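Sports Performance Analysis, Unit 8
Shooting and shot location in soccer
Course handout, prepared by Zawadi Makori

Read this before the lab session. The Nukar match file is needed for the exercises at the end. The reading for Unit 3 (event coding) is assumed.

1. What counts as a shot

For this course, a shot is any deliberate attempt to score with the foot, head or other legal part of the body. The coder judges intent from body shape and game context. A cross that drifts toward goal is coded as a cross, even if the goalkeeper has to save it. If it goes in, code it as a cross with the outcome "goal" and add a note in the comment field.

Shots are split by outcome into goal, saved, blocked, off target and woodwork. Woodwork is treated as off target unless the ball goes in. A shot cleared off the line by the last defender is coded as saved. Published sources differ on this last point, so check the definitions before comparing your counts with theirs.
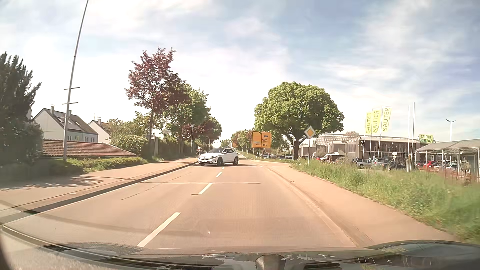

2. Recording location

Location is the point where the ball is struck. Do not use the point where the player received it. Coordinates are recorded in yards with the center of the attacked goal line as origin. The x value is the distance out from the goal line and the y value is the distance left or right of center, with left negative from the shooter's point of view.

Two values are derived from each location.

Distance: the straight line from the ball to the center of the goal. For a shot at x = 30, y = 0 the distance is 30 yards.

Angle: the angle formed at the ball by lines drawn to the two posts. The goal is 8 yards wide, so for a central shot the angle is twice the arctangent of 4 divided by x. At 30 yards this gives a little over 15 degrees. Away from the center line the two halves are unequal and must be worked out separately.

Students often measure the angle from the center line to the shooter instead. That is a different quantity, and it gets larger as the chance gets worse. Label your columns clearly.

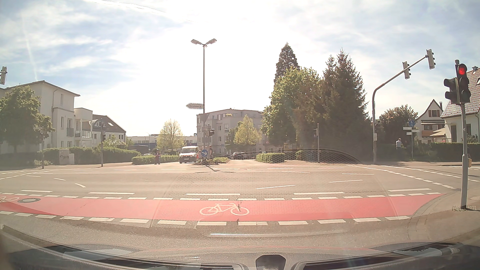
3. Expected goals

An expected goals value is the estimated probability that a shot will be scored, given what is known about it when the ball is struck. The usual method is logistic regression on past shots. The minimum inputs are distance and angle. Most models add body part, type of assist and phase of play.

The value belongs to the chance and does not describe how well the shot was hit. A volley into the top corner from long range and a scuffed effort from the same spot, in the same conditions, receive the same value. Models that use ball placement after contact are called post-shot models and are covered in a later unit. Do not mix the two in one table.

Penalties are given a fixed value and are left out when fitting the open-play model. Direct free kicks are fitted separately. Rebounds need care: when two shots occur in one possession, adding the values can give a total above one, although only one goal can result. The correct figure for the possession is one minus the product of the chances of missing each shot.

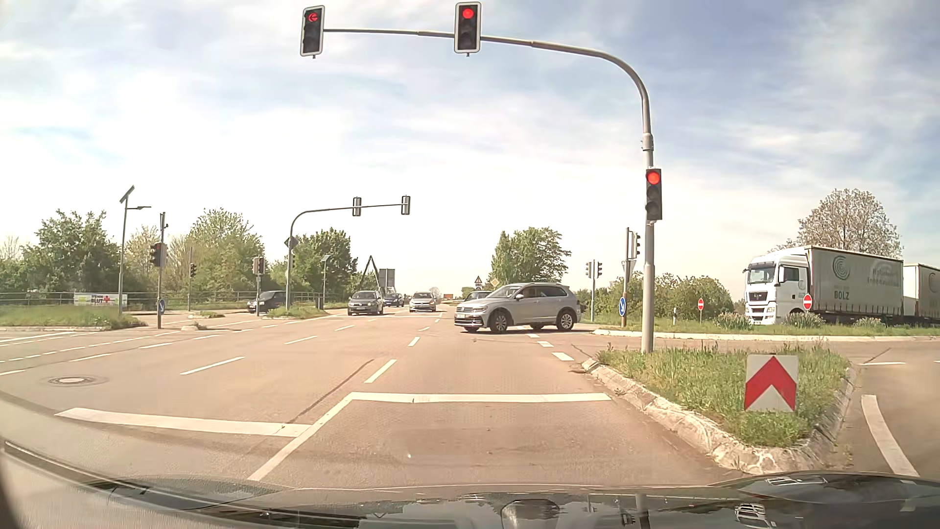 This correction matters most in short samples. Over a full season its effect on a team total is small, but in a single match it can reverse the order of the two sides. State in your write-up whether it has been applied.

4. Long-range shots and small samples

The Nukar file holds 664 shots from the matches between Wodholm, Siliņa and Rilham and their league opponents. Penalties have already been removed. Before fitting anything, plot the locations and look for coding errors, such as headers recorded from midfield.

A player who scores twice from distance in a short spell will show a conversion rate far above the model. This is weak evidence of skill. Scoring is rare at these distances, and a few goals change the rate a great deal.

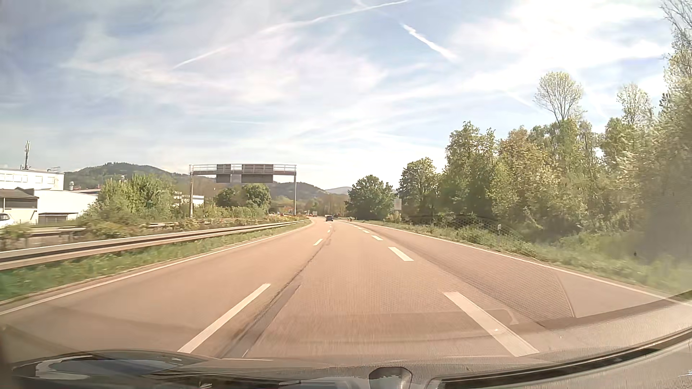 The interval around the rate should be reported with it. Use the Wilson interval, as the simple normal interval behaves badly when the rate is close to zero and can give a negative lower limit. Where a player has no goals, the interval is still defined and should still be shown.

5. Exercises

5.1 Compute distance and angle for every shot in the file. Check one central and one wide shot by hand.

5.2 Fit a logistic model using distance only, then distance and angle. Compare the log loss on held-out matches. Split by match, not by shot.

5.3 Choose 3 players and report goals, expected goals and the Wilson interval for conversion.

5.4 Find one possession with two or more shots. Give the value with and without the rebound correction.

Submit code and tables together. Round probabilities to two decimal places in the tables only.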